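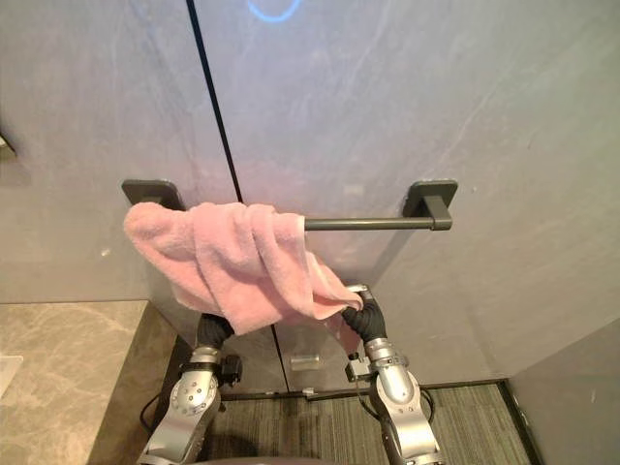

Section 2. Planning and budgeting before you order

Read this section before you ask for a quotation. It covers the two-arm Clulwood unit used for household and linen handling, and it assumes you already have a room in mind. Installation is covered in Section 3.

2.1 Decide the work first

1. Write down each task you want the unit to do, one task to a line. "Hang a towel on a bar" is a task. "Help in the bathroom" is too wide to price.
2. Against each task, note whether it needs one arm or both. Towels, sheets and other large soft items normally need both.
3. Note the heaviest item and the softest item. Send both notes to your supplier with the enquiry.
4. Strike out any task that comes up less than once a month. It will cost more in set-up time than it saves.

Note: The single-arm unit can be upgraded later, but the base has to go back to the Prarnbridge workshop for the second mount. If two arms are likely within a year, order two arms.

2.2 Measure the room

1. Measure the clear floor width at its narrowest point, including any worktop that sticks out.
2. Measure the height of every rail, shelf or hook the arms must reach.
3. Note the floor covering. Carpet is acceptable if it is low pile and fixed down at the edges.
4. Mark the nearest wall socket on your sketch and measure the cable run to it.

Caution: Do not plan a cable run across a doorway. Allow for a new socket in the budget if there is no other route.

2.3 Choose the grippers

Grippers are priced separately from the arms and are the part of the order most often got wrong. A gripper that suits towels may also have to cope with wrapped goods - packets, refills, anything in shiny plastic that creases when it is squeezed. List these items along with the fabrics.

1. Sort your items into soft, wrapped and rigid.
2. Ask for a trial with at least one item from each group. Garrido lends trial items, but your own are better.
3. Check that the quotation states the gripper type for each arm. The two need not match.
4. Order one spare set of finger pads for each gripper at the same time as the unit.
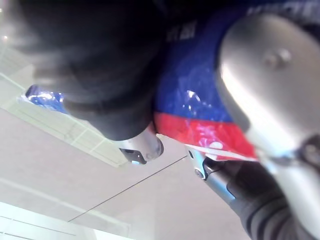 Hindov replied to an early draft of this section that one spare set is too few for a site running every day, and that they now budget for a set each quarter and keep two on the shelf. They also asked for pads to be shown as a separate line on the quotation, so that the cost is not lost under "accessories". Both points are fair. For daily use, follow the Hindov figure. For occasional use, the single spare set in step 4 is enough for the first year.

2.4 Draw up the budget

1. Enter the price of the unit, with arms and grippers on separate lines.
2. Add 424 for delivery and first set-up on the mainland. Ask for a separate price for islands.
3. Add 31 per set for finger pads.
4. Add 1,000 as a reserve for room changes such as a socket, a moved rail or a trimmed worktop. If the reserve is not spent, carry it over to servicing.
5. Add staff time. Someone has to be shown the work, and someone has to cover for them while that happens.

Note: All amounts are in pounds and exclude VAT. They are reviewed each July.

Caution: Do not take the reserve from the gripper line. A cheaper gripper on a good arm gives poor results with cloth. 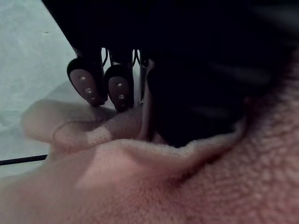
Cloth also affects the running cost. Thick pile sheds fibre, and fibre collects on pads and around finger joints, so allow cleaning time at the end of each working session and put it in the staff line.

2.5 Before you sign

1. Check that the task list is attached to the order.
2. Check that the room sketch shows the reach heights and the cable run.
3. Confirm who pays for the return journey if the trial fails.
4. Ask for the lead time on pads and cables in writing - it may differ from the lead time on the unit.
5. Keep a copy of the quotation with this guide. The service engineer will ask for it at the first visit.

Go to Section 3 when you have a delivery date.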